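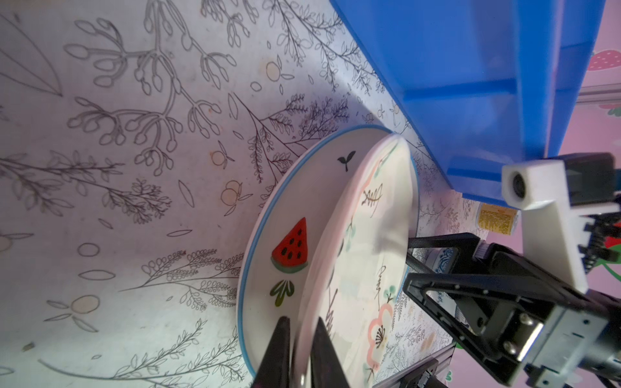

**Figure 6.1** A two-fingered gripper at the rim of a decorated plate, with a second plate beside it.

# Chapter 6: Choosing a Tableware Handling Kit

Chapters 4 and 5 dealt with arms and grippers as separate purchases. Many small buyers now prefer a kit, in which the arm, the fingers, the camera and the control software come from one supplier under one price. This chapter follows a single kit, the Sindora, through the questions a buyer should put before signing an order. The same questions apply to its competitors, and the exercises at the end of the chapter ask you to put them to a kit of your own choice.

By the end of the chapter you should be able to:

- read a supplier's offer and separate the price of the equipment from the price of the service;
- draw up a fair trial using your own crockery;
- judge whether a gripper suits thin, curved or glazed edges;
- write a short report that a manager without technical training can act upon.

## 6.1 The case: Harnham

Harnham is a catering supplier that hires out tableware for weddings and conferences. Plates come back in mixed stacks and must be sorted by pattern before they are packed again. The firm asked its operations manager, Boglárka Veres, to find out whether part of this sorting could be done by machine. Her terms were plain. The equipment had to fit on a bench already in use, it had to cope with patterned china on patterned cloths, and the staff had to be able to reset it themselves.

Three suppliers replied. Two offered suction cups, which Harnham had tried before and did not wish to try again. The third, Virnia, offered the Sindora kit at a list price of £2,480, with a service contract quoted separately. The offer was dated June 4, 2018 and remained open until the end of September.

## 6.2 What the offer contained

An offer should be read twice: once for what is included, and once for what is assumed. Virnia's offer listed the arm, a pair of slim black fingers, a camera and its mount, a power supply and a licence for one workstation. It assumed that the buyer would provide the bench, the lighting and a person to teach the machine each new pattern. Teaching time was given as 30 minutes for each pattern. Harnham holds 13 patterns in regular use, and Ms Veres added the hours to her estimate before comparing prices.

The service contract covered replacement fingers and one visit a year. Breakages of the customer's own stock were excluded. This is common in the trade, but it should be stated in any report, as it moves a real cost from the seller to the buyer.

## 6.3 Why plates are difficult

A plate looks like a simple object. For a gripper it presents several problems at once. The rim is narrow and often curved outwards, so that two flat fingers meet it along a very short line. Glaze reduces friction. Where plates overlap, the machine must decide which rim belongs to which plate before it closes.

Decoration adds a further problem. In Figure 6.1 one plate carries a watermelon slice and the other pink flower outlines, and the surface beneath them is printed with branches, leaves and small round fruit. A person separates plate from background without effort. A camera system that relies on strong outlines may take a printed stem for an edge. The blue rim of the first plate offers a clearer boundary than the printed surface does, and a trial should include both banded plates and plates without a band.

## 6.4 Planning the trial

Dirceu Bezerra, who advised Harnham on the purchase, recommended a trial of 135 lifts using hired stock from the firm's own shelves. He divided the lifts between single plates, overlapping plates and plates standing on edge. Each result was to be entered as a clean lift, a second attempt or a failure, with no other category allowed.

The trial took place at the Holanda depot, on the bench where the kit would be used if bought. Section 6.5 sets out the record sheet, and Section 6.6 explains how its entries may be turned into a cost for each plate handled. Before reading further, write down the result you would regard as good enough to justify the list price, and keep it for use in Exercise 2.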